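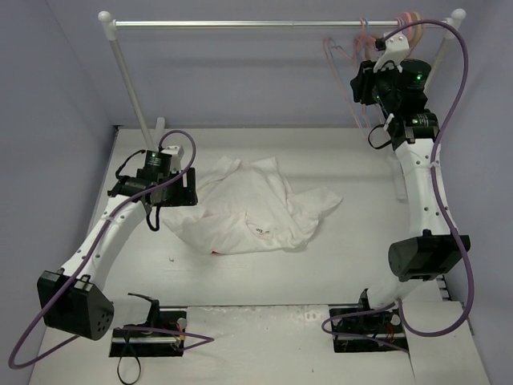 The two arms at Trivero, with a T-shirt between them and the hangers waiting on the rail.

Search this site Go
Visits > Workshops > Trivero open evening

I'd been meaning to get over to Trivero for ages, and the December open evening finally did it. It's a shared workshop behind the old Soliman bakery, 32 members, one very good kettle, and at the far bench the build I'd come for: Comby, a pair of arms that is learning to put a T-shirt on a hanger.

Toshiko Nagano started it at home on her kitchen table and moved it here when the second arm arrived. She and Amirul Lumenta have since put walls round the table in a pale lavender grey, which I liked enormously (it makes the whole thing look like a tiny stage). The arms are white with black motors, one each side, and the purple cables loop about all over the place. Amirul wants to tidy those. I hope he leaves a bit of swoop in.

They gave me a go at steering, and oh, it's hard! You forget how much your fingers do. Picking up a bit of cloth is fine, but finding the shoulder of a crumpled shirt had me sweating, and it took me some 15 minutes to get one sleeve anywhere sensible. Toshiko does it while chatting. Her advice was to go for the collar first and let the rest hang, and my next try was far less of a muddle.

The rail is just a silver bar across two white posts, with a bunch of coloured plastic hangers at one end. They began with wire ones and gave up, too bendy and too slippery. Amirul is redrawing the gripper fingers to be a touch narrower at the tip, and the first set was still on the printer when I left. A member called Zekum (I never caught whether that's a first name) is writing the bit that lets both arms share a job, and we talked for so long about who should let go first that I missed my bus.

Next open evening is 23rd December, doors at 2. Bring an old T-shirt if you have one, they get through them.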